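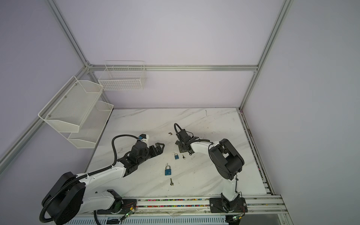
Several tenants at Nonport told us in January that what they wanted most from the new locker room was a lock they could open without having to ask the front desk, and that one remark has shaped most of what we did with your grant this half year.

Progress report to the Cusi Fund, 7/22/23
Project: Padlocks and Keys for the Nonport Storage Rooms

Dear friends at Cusi,

Thank you again for your patience with us over the spring. When we wrote our application we thought the locks would be the easy part and the shelving would be the hard part, and we had it the wrong way around. The shelving went up in two weekends. The locks have kept us busy ever since!

As you may remember, the building dates from 1902 and the storage rooms run the whole length of the cellar. There are 34 lockers in all. Before the grant, people closed them with whatever they had at home (bicycle chains, bits of wire, in one case a dog leash), and a good many were left open for good after a key went missing.

We settled on plain keyed padlocks with a metal shackle. We did try combination locks on four of the lockers first, but the numbers were hard to read in the cellar light and two of our older tenants asked very kindly if they could have a key like everybody else. A padlock and a key is something people already know how to use, and the small key goes on the ring with the house key.

We are using two sizes, the larger for the double-width lockers by the stairs and the smaller for everything else. This caused a muddle in the first delivery from Clurard, where the keys arrived in one bag, apart from the locks, and had to be tried one after another until each found its partner. It took a long and rather cheerful afternoon. Clurard now sends each lock with its keys tied to it, and we have asked Nendis, who cut our spares, to do the same.

So far 16 lockers are fitted and handed over. Each tenant gets one key, and the spare goes in the cabinet upstairs with a paper tag — locker number only, no names. We have had three spare keys borrowed and all three came back, though one spent a week in a coat pocket.

Still to do: the lockers on the north wall, where the old hasps are too narrow for the new shackles and need replacing before we can go further. We have a price for the hasps and it fits within the amount left under hardware. We would like to move the small sum set aside for signs into the same line, if you are happy with that, and will hold off ordering until we hear from you.

With warm thanks from all of us in the Nonport house office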